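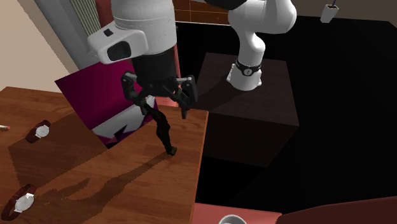
Is the Vurnura trial worth paying for once the free month runs out?

Probably for the scene builder alone, but I wouldn't sign for the full year until someone at Zivier explains the seat pricing in writing.

October, 7:40 am. Writing this fast, bus in twenty minutes.

Got the watch scene loaded last night finally. Wood table, two wristwatches, the magenta board standing up at the back, white arm with the black gripper. Shadows are much better than what we had in Gurkovitz. The gripper throws a long one right across the tabletop and you can make out the finger joints in it. Houda wanted that, she's been saying for weeks that our old renders were too clean and the vision model gets lazy on them. Sent her a copy before bed. She wrote back one word, "finally". I'll take it.

Install was a pain. Two evenings. License server kept dropping me and the help page is for the last version, so the menu it tells you to click isn't there. Leonidas got it going by deleting the whole config folder and starting over. Should put that in the review. Should also say support answered the same day, fair is fair, even if the answer was to send logs and then nothing after that.

Later, lunch. Soup.

What I have so far for the writeup, need to get it to Ivone before she talks to the Guerra people:

Scene builder good. Drag stuff in, it lands on the table the right way up most of the time. 18 objects in the starter pack, which is thin. More packs cost 100 each and you can't look inside before you buy. Don't like that.

Randomizing works. You set a range for lights, table, object poses, press go and leave it. Ran 2,354 scenes overnight on my own machine and it didn't fall over. Gurkovitz never got through a night for us, not once. Fan noise awful, had to shut the study door.

Physics so-so. Hard stuff fine. Straps not so much. Leather straps are the whole reason Guerra wants this (watch returns, they come back in any old shape, buckle open, buckle closed) and in Vurnura a strap is one stiff piece unless you pay for the soft body add-on. The demo video does NOT say that. Simone asked their sales guy straight out on the call and he said it was on the roadmap, and then ten minutes later he said it was in the add-on. So which.

Gripper model okay. Fingers open and close at sensible speeds. The wrist sensor you can move but only by typing in numbers, no dragging, and it forgets them if you swap the arm. Lost half an hour to teh same six numbers.

Export is where I'd knock off the most. Labels come out in their own format and the converter choked on 11 files, no error message, just skipped them. I only found out when the training script complained. Genivaldo says he can write something to catch it but that's a day of his time and somebody has to pay for the day. Ask Ivone.

Price. One seat is fine. Second seat costs the same as the first, and the render machine wants a seat too?? That's the bit to get in writing. Called Zivier at 2, got music, hung up.

Night. Tired.

Leonidas thinks we just buy it and stop talking. He's maybe right, he has been using the Gurkovitz thing longer than anyone and hates it the most. Simone would rather wait for the next release. I'm in the middle, as ususal. If they throw in the soft straps for the first year I say yes tomorrow. Without them I'd take the monthly plan, do the Guerra job with stiff straps and real footage mixed in, and look again in spring.

Need to do: try the same scene with the lamp lower. Try a grasp from the side, the top one keeps landing on the dial and Guerra will not be happy about anything pushing on glass. Ask Houda what ratio she wants, real to rendered. Renew the parking thing. Call Mom back.

Batch is running again now, door shut. Will look at it with coffee.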